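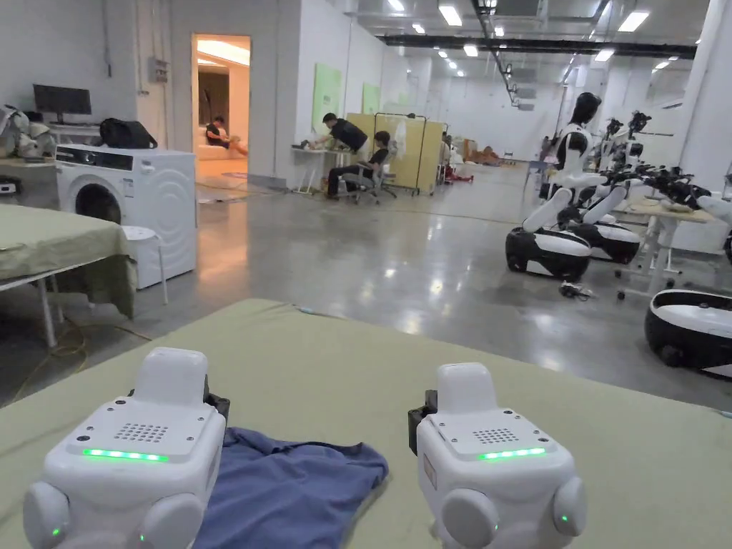
The green cover, on Thursday before I started.

Shrinking of cotton shirts, cold water or not?
Household and Laundry > Washing

margus_l wrote:
Good evening to all. I have moved to a new apartment and the washing machine here is a Hinuveo, older than the one I had. Since June I wash my cotton shirts in it and they are becoming shorter. They do not become narrower, only shorter, and this I do not understand. I wash at the lowest temperature and I use the dryer in the basement after. My question is, does the shrinking come from the washing or from the drying? The manual has 98 pages and on this subject it says one sentence, "follow the label."

Ona_D wrote:
It is the dryer. Cotton yarn is stretched when the cloth is made, and heat with tumbling lets it go back. Mostly it goes back in the length. Stop with the dryer for one month and compare.

raimonds77 wrote:
I do not agree with Ona. I never owned a dryer in my life and my T-shirts also got short. Water alone is enough for cheap jersey. The dryer only makes it faster.

Ona_D wrote:
Raimonds, I wrote "mostly." The first wash takes something also, this is true. But after the first few washes it should stop, and Margus says it continues.

margus_l wrote:
Thank you both. I should say that the shirts are not all new. The dark blue one I have had for four years and it was fine in the old apartment.
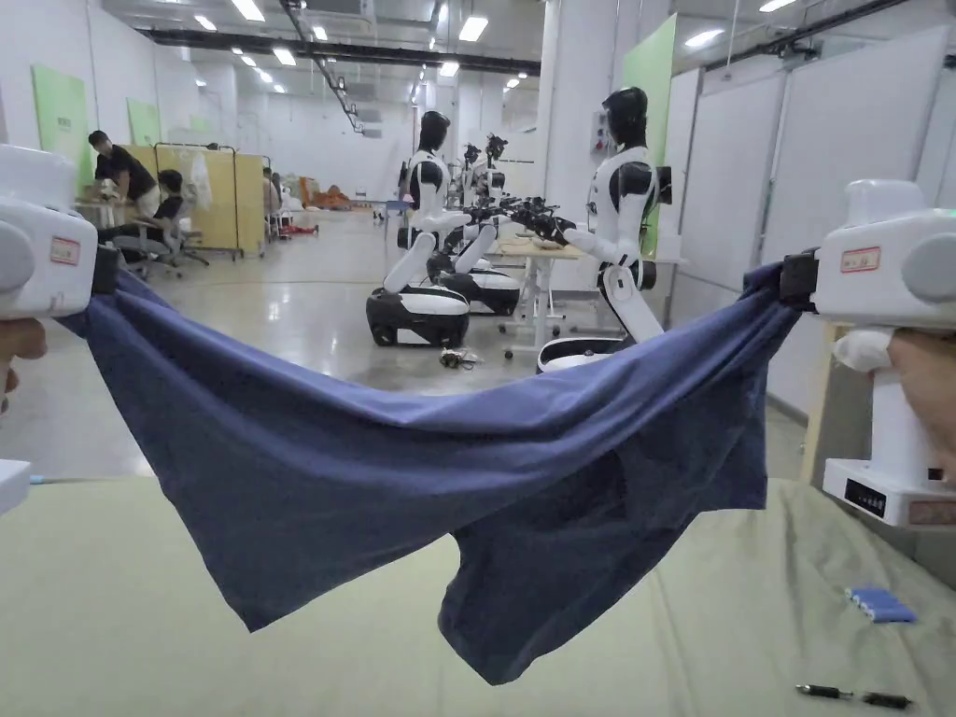
Navy cloth, held out by the corners.

I now stretch the cloth by hand like this, sideways and then lengthwise. Is it better to do it when the shirt is wet or when it is almost dry?

Deividas O. wrote:
Wet, but gently. If you pull it when it is almost dry you get ears at the corners. Take the side seams, not the hem. And then dry it flat. If you hang it from the shoulders you will get two bumps that no iron can remove.

raimonds77 wrote:
Flat drying takes two days in my kitchen. Who has this much place? I hang everything upside down by the hem with pegs and I have no bumps. The weight of the wet cloth also pulls the length back, so you do not need the stretching.

Deividas O. wrote:
You have marks from the pegs instead.

raimonds77 wrote:
Marks which are inside the trousers. I can live with it.

margus_l wrote:
I tried the flat way with light things first. I put a sheet under them, because my aunt said that wood can give a stain.
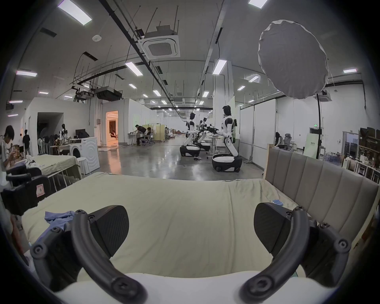 The thin cotton needed one night and the thicker one needed until lunch of the next day. I turned everything one time. I measured the length before and after with a tape, and the one I measured came back almost 4 cm. But the collar is now a little wavy, so maybe I pulled too much there.

Ona_D wrote:
Never pull the collar. The rib is knitted in another way than the body. Wash it again, press the collar together with your fingers while it is wet, and leave it alone.

curby_cat wrote:
Can somebody say if fabric softener helps? On the bottle of Nunano it is written "keeps the shape."

Ona_D wrote:
It makes the cloth slide easier, so you can stretch it easier. It does not keep anything. For towels I would not use it at all.

raimonds77 wrote:
Here we agree, finally.
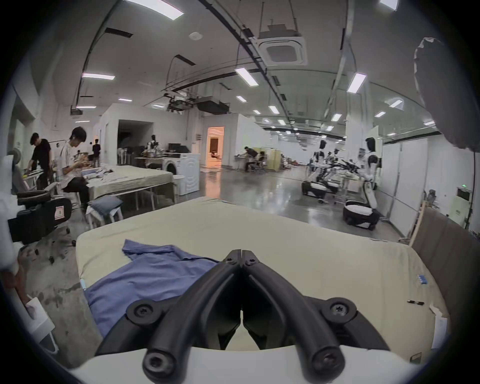 Maarja Žukauskas
Moderator, Household and Laundry

I moved this thread from General because the question comes back every summer. Short version for the people who arrive by search: a lower dryer setting or no dryer, shape the body of the shirt while it is wet, do not touch the ribbed parts. Flat or hanging is a matter of place and patience, and I will not decide it. Raimonds and Deividas, please continue the pegs in the other thread, it has 7 pages already.

margus_l wrote:
Thank you, Maarja. One last question, what about a shirt with a real collar, with buttons? Is it also only the length?

Deividas O. wrote:
Woven cotton shrinks less than jersey, but look at the sleeves. They go first.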